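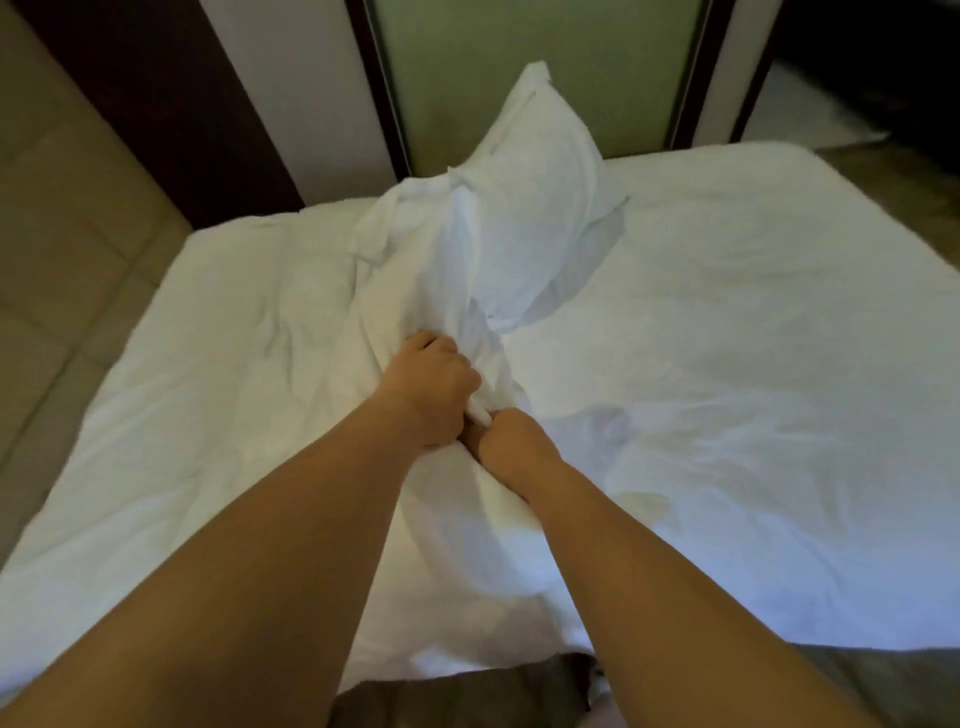
Cokska: frequently asked questions

What does Cokska do?

Cokska is the labeling and planning tool we use at Jodgate for work with soft things: sheets, pillowcases, duvets. It reads video from a head camera, finds the two hands, and writes a list of steps that a planner can use later. Efa Trevor wrote the first version in August and I, Fongchan Duangkaew, maintain it now.

Which tasks are supported?

At present only bed making. Folding of towels is in the test branch, but please do not use it for real work, the step names will still change.

Why does the tool mark one long grasp when both hands hold the same cloth?

When two fists are close together, the tracker cannot decide which finger belongs to which hand. We merge them into one "joint grasp" until the distance between the wrists grows again. If you need them separate, set split_grasp to yes and check the result by eye.

How many steps can one recording have?

The limit is 102. A normal bed gives far fewer. If you reach the limit, the threshold for "contact" is probably too low and every small touch has become a step.

White on white is difficult. Do you have advice?

Yes, this is the question we receive most. A white pillow on a white sheet gives the segmenter almost only shadows to work with. Turn on the crease channel, and keep the exposure fixed for the whole recording -- automatic exposure changes when the arms come forward, and the borders of the pillow start to jump.
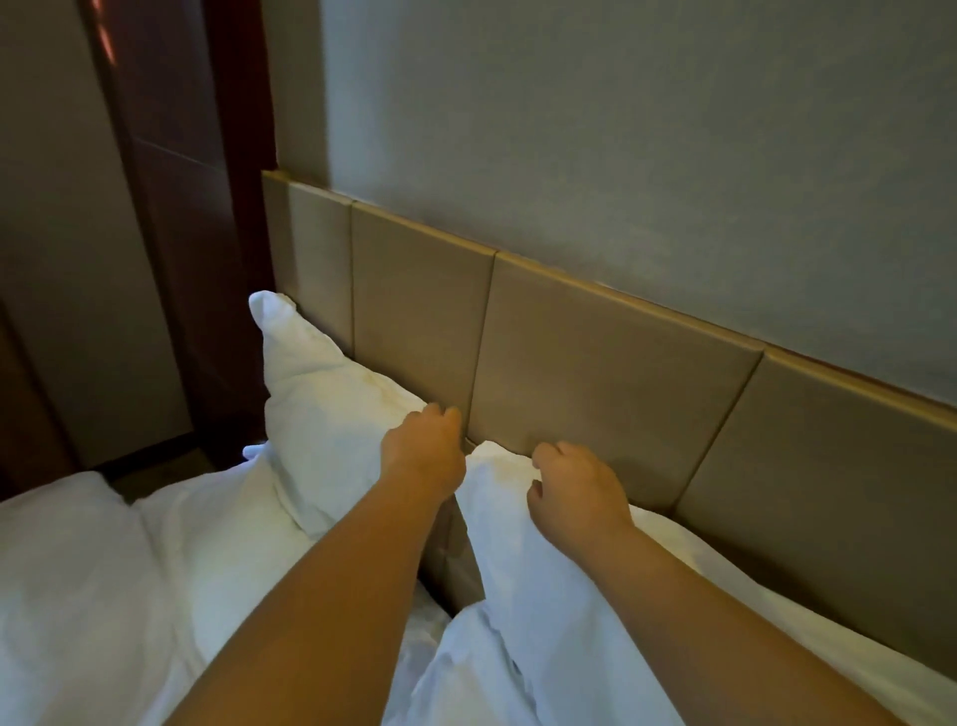
It also helps to mark the headboard by hand in the first image. The planner uses its top edge as a reference line, and with this line the pillow pose is much more stable. Two pillows side by side are sometimes read as one. In this case draw the fold between them, one click at each end is enough.

Can I change the frame rate?

You can, but the contact model was trained at 50 frames per second. At 22 it still runs and the hand positions are fine, only the release moments come late.

Does it work with Grakard files?

Version 8 and later, yes. Older files must first go through the Cullinane converter. The converter loses the comments, so keep a copy.

The planner says "no free edge". What is wrong?

It did not find any border of the cloth that a hand could take. Usually the duvet is crumpled and its border is outside the view. Choose another image as the start, or give the edge by hand in the Edges tab.

Where do I report a wrong label?

Use the Report button and write the step number. Please do not send the whole video by mail.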